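Bevar toy kitchen - my review after one winter

I bought the Bevar kitchen in November for our two children, who are three and five. Before this we had a smaller one from Lynch, which was cheap but fell over easily. I compared the two for a long time and I hope my notes are useful for other parents.

Assembly

The box is heavy and the instructions have only drawings, no words. I needed one evening for it. The screws are in numbered bags and none was missing, but two holes in the back panel did not meet well and I had to push quite hard. My neighbour Kobina Mahama built the same model and had the same trouble with the same panel. Do not tighten anything until the whole back is on.

Cooktop and food

The cooktop is the part which is used most in our house. It is black, as on a real cooker, and finger marks are easy to see on it. I clean it with a damp cloth and so far the surface has no scratches. The children cook mostly soup, and every soup must have pepper in it.
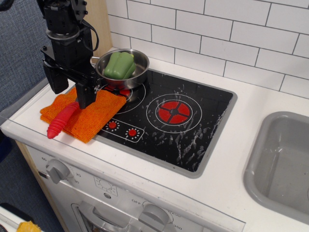
A green pepper on a black cooktop, as in every soup at our home.

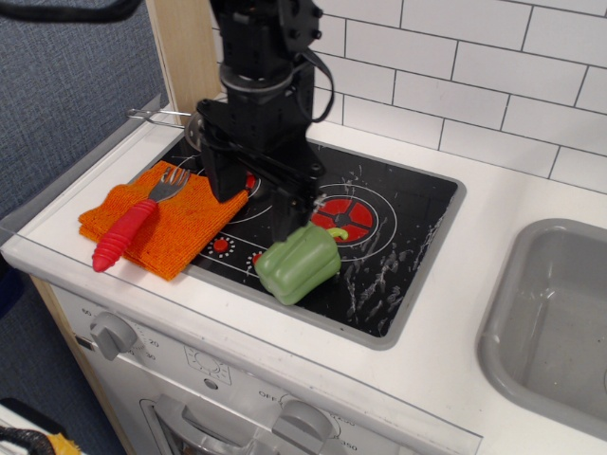
Stability and noise

With the wall fitting it stands very firmly. Without it I would not let a small child hang on the door - the box says this too, in small letters. The doors close with a loud bang. I put felt pads inside and now it is better.

Price and service

One hinge became loose after Christmas. I wrote to the shop, Dullano, and Samira Sfeir from their service answered the next morning and sent me a new hinge without cost. I was very satisfied with this.

The kitchen is not cheap, and a similar one from Mevari costs less, but its shelves felt thin when I tried it in the shop. I would buy the Bevar again. I give four stars of five, and the missing star is for the back panel.

Written on January 10, 2021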